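# Storage belongs on the object

Most advice on small desks starts with furniture. Buy a drawer unit, buy a tray, buy a riser for the laptop, and the surface will clear. My view is that the surface clears when each object carries its own small parts, and that furniture bought before this is settled only moves the parts out of sight.

The desks I have in mind are shallow, white, set against a wall, and shared between a computer and handwork. Drafting students have them, and so do bookkeepers who still pencil their figures before entering them. The working depth is taken up by the laptop as soon as the lid is open. What remains is a strip, and everything else has to be justified against that strip.

Pencils are the usual first test. The standard recommendation is a cup. A cup has a small footprint, but it stands tall, it tips, and it mixes grades. Once a 2B and an HB are in the same cup, the user has to read the barrel of each one before drawing a line. The retail box does the job better. It lies flat, it stays shut in a bag, and the grade is printed on the outside where it can be read from a chair. I keep the box until the cardboard fails at the flap, and then I tape the flap.
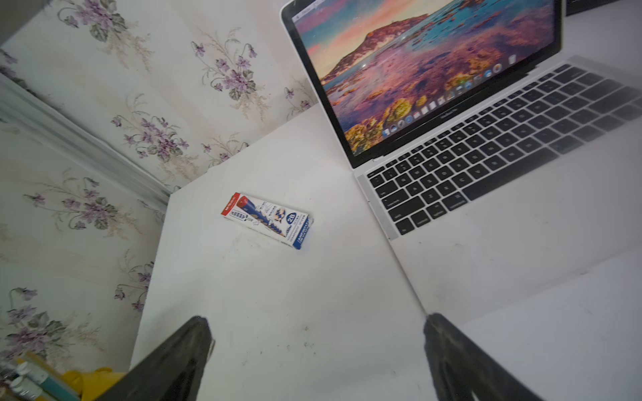 ## The small part problem

Pencils are easy because they come in a group. Single small parts are harder. A desk of this type will have several: a sharpener, a memory card, a spare eraser for a mechanical pencil, the USB receiver for a wireless mouse. Each is too small to have a place of its own and too necessary to throw in a general box.

Martti Laaksonen, who laid out the study rooms at Hoven, used to argue for a divided tray with one cell per part. I worked with his tray for 11 months. It held everything on the first day. By April two of the cells contained paper clips and one contained a receiver that matched no mouse in the building. The tray was well made. Its weakness was that returning a part to it required a separate action, performed at the moment when the user was standing up to leave.

A part stored on its parent object does not need that separate trip. The hand is already on the object. A pen cap goes on the pen. A sharpener with a lid keeps its own shavings. These are old solutions and they hold up well under careless use.

The wireless mouse is the best current case. The receiver is easily lost and of no use without its partner, and the mouse is of no use without the receiver. Separate storage makes no sense for two items with that relation.

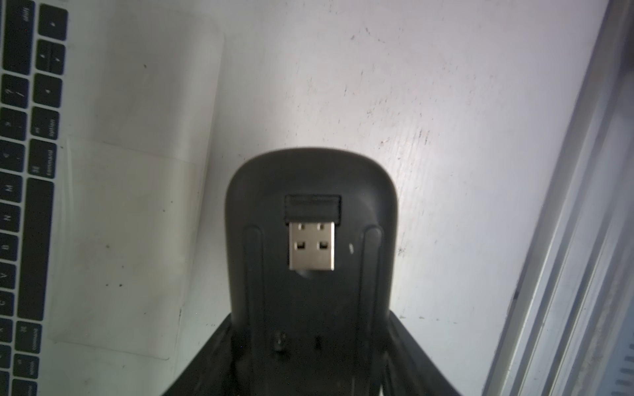
Labeling is the other method people propose for receivers, and I have tried it. Aarne Rantala at Brekasow put a numbered sticker on each mouse and its receiver across 256 pairs, and the numbers wore off the receivers first, being the smaller surface and the more handled one. A recess in the underside of the mouse makes the number unnecessary. The receiver sits in it with the silver plug exposed, between the two glide strips, and one look at the bottom of the mouse settles whether the pair is complete. Check it before the mouse goes in the bag.

There are limits. An open recess depends on a tight fit, and a worn one will let the receiver drop out in a pocket. A small door solves this but adds a part that can itself be lost. I prefer the open type and would replace the mouse when it no longer grips.

## What remains for furniture

Some items have no parent. Loose paper is one, and cables in regular use are another. For these a shelf or a shallow drawer is reasonable, and I have no quarrel with the people who sell them. My objection is to the order of purchase. A drawer bought first will be filled with receivers, caps and half-empty lead tubes, and the user will conclude that a second drawer is needed.

The procedure I would recommend is short:

1. Keep original boxes for anything sold in a group and marked by grade or size.
2. When choosing between two similar devices, take the one that stores its own accessories.
3. Return the small part before putting down the large one.
4. Measure for furniture after a month of this.

The tabletop will still pick up smudges and specks. Those come off with a damp cloth, provided there is clear surface to wipe.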